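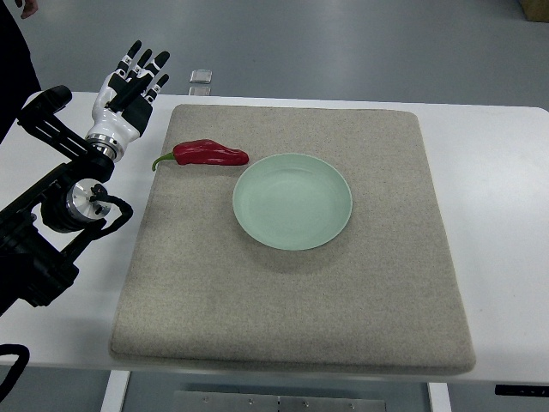 Posting the fault write-up for the left hand on the Torkum bench, as a few people asked after the short version in February. Thread, fairly long, mostly about one cable.

Setup first. Tabletop pick and place, felt pad on a white table, soft produce and light crockery. The task that found the fault was the dullest one we have: pick up the red pepper, put it on the green plate, open, retract. Controller is the Clurnavska stack, hand firmware one release behind current.

Symptom: on some cycles the thumb folded across the palm during approach and stayed there. Fingers opened as commanded. The arm carried on to the grasp pose and the fingers closed against a thumb that was already in the way.

Why this matters beyond a missed pick. A folded thumb in that pose puts the fingertips lower than the planner believes they are. On felt you get away with it. On a bare table you would be pressing the fingers into a hard surface with the full arm behind them.

The log said the thumb was open. Position reported as nominal, current nominal, no fault flag. Anyone watching the telemetry and not the hand would have called it a perception error, and for two days that is exactly what we called it.

First wrong theory: the pepper. Glossy skin, bright highlights, curved body, so the pose estimate was blamed. We swapped in a matt foam block of similar length. Same fault. Should have done that on day one.

Second wrong theory: thermal. The thumb motor runs warmer than the finger motors because it holds torque across the palm between cycles. We put a rest period into the cycle and the fault rate did not move.

Then we ran the cycle with no objects at all and logged every message to the hand. 2,000 cycles, same approach, same retract. The first fault came at cycle 1,019. After that they came in clusters, always with the forearm rotated towards the same end of its travel.

Faults that follow joint angle are usually cable. We had looked at the cable. We had looked at it with the arm parked, which is the one position where it sits comfortably.

The coiled cable loops round the large joint housing below the wrist and hangs out to one side. With the forearm near its limit the coil is pulled against the edge of a bracket. Insulation was intact. One conductor inside was broken and making contact most of the time.

So: intermittent link to the thumb controller. That explains the loss of command. It does not explain why the telemetry said everything was fine, and to my mind that is the worse half of this.

When the link dropped, the hand driver republished the last good thumb reading with a fresh timestamp. Downstream, the watchdog checks the age of the message. The message was always new. The data in it could be several seconds old.

Meanwhile the thumb controller, hearing nothing, did what it was configured to do on loss of comms and went to its default pose. The default pose is folded. Sensible for storage, poor choice with an arm in motion.

Three separate things, each defensible by itself: a cable run that looked fine when parked, a driver that smoothed over gaps, a safe pose that was only safe at rest. Severity on our scale went from 2 to 4 once we had the driver behaviour written down.

Changes made. Cable rerouted with a longer service loop and a clamp either side of the joint. Bracket edge covered. Inspection now done at both ends of travel with the joint powered down and locked, and the old parked check has been struck off the sheet.

Driver now passes through the timestamp from the thumb controller itself. If that is stale the arm does a controlled stop and the hand holds position. No republishing. If you maintain a driver that fills gaps for the sake of a tidy plot, please go and look at what else is reading that topic.

Loss-of-comms behaviour on the thumb is now hold, with fold only on an explicit park command. We argued over this one. Hold means the motor keeps its torque with no supervision, so there is a time limit, after which it goes limp.

The other bench, Rirkimness, has the same hand with a different cable run. No faults seen there, but it had the same driver, so it was stopped and patched on February 17, 2023 before anyone used it again. Lynch had already forked the driver and needed the patch applied by hand.

Still open: whether the conductor failed from bending or was damaged when the arm was last rebuilt. The cable has been cut out and bagged. I would like a section through the break before I put a replacement interval on the new one.

Also open: the planner has no independent check on thumb position before descent. The head camera has a perfectly good view of the hand during approach and we use it for nothing at that point. Aiming to have a basic check running in April.

Driver patch and the updated inspection sheet are in the usual repo. The raw logs are large, so ask if you want them and say which cycles.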